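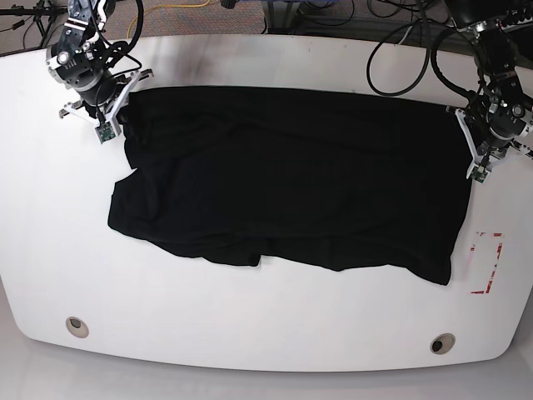
Bernstead's only dental office will start posting its prices on the wall in July, ending a long tradition in which patients learned the cost of a crown while numb and unable to comment. The practice, Espinoza Dental, says the list will hang in the waiting room and also appear on its website, with the same numbers in both places. Anyone who has tried to get a straight figure out of a dental bill knows the feeling of smoothing out a black T-shirt on a white table: you pat down one wrinkle and there are still folds everywhere else, and the hem never does run straight. The new list is supposed to fix that. It covers 46 treatments, from a routine cleaning to a full set of dentures, and it fits on 2 sheets of paper if you have good eyes.

The office has also joined a membership plan run by Zondico, a billing company that handles payments for small practices in the county. Members pay $30 a month and get two cleanings a year, one set of X-rays and a discount on fillings. The plan is not insurance, a point the brochure makes nine times. People who already have insurance can keep it and will see no change, apart from a new form to sign on a clipboard with a pen that may or may not work.

Reaction in town has been calm. A few patients at the front desk on Wednesday said they were glad to see the numbers in print. One said he had driven to Bavasska for his last root canal on the theory that it had to be cheaper there, and found that it was, by less than he spent on gas and lunch. He then had to skip the lunch.

Under the new system, patients will get a written estimate before any work begins, and the estimate will be good for 30 days. If the dentist finds something extra once the drilling is under way — as dentists have been known to do — the work will stop at a safe point while the patient is told the new price. The office has laminated cards for this purpose, with a box to check for yes and a box to check for no. A nod will not count.

Implants are the one large item without a fixed price. They are listed as "from," a small word that has carried a lot of weight in dentistry over the years. The office says the final cost depends on the jaw, the number of visits and whether bone grafting is needed, and that a free consultation will settle the matter. Whitening does have a fixed price, and so does a replacement for a lost night guard, which the front desk calls its steadiest line of business after the holidays.

Financing will be offered on treatment plans above a set amount, with no interest for the first nine months. What happens in the tenth month is explained on the back of the form.

The office will stay open until 7 p.m. on Wednesday for patients who want to go over the list in person. Parking is behind the building, and coffee will be served, with sugar on request.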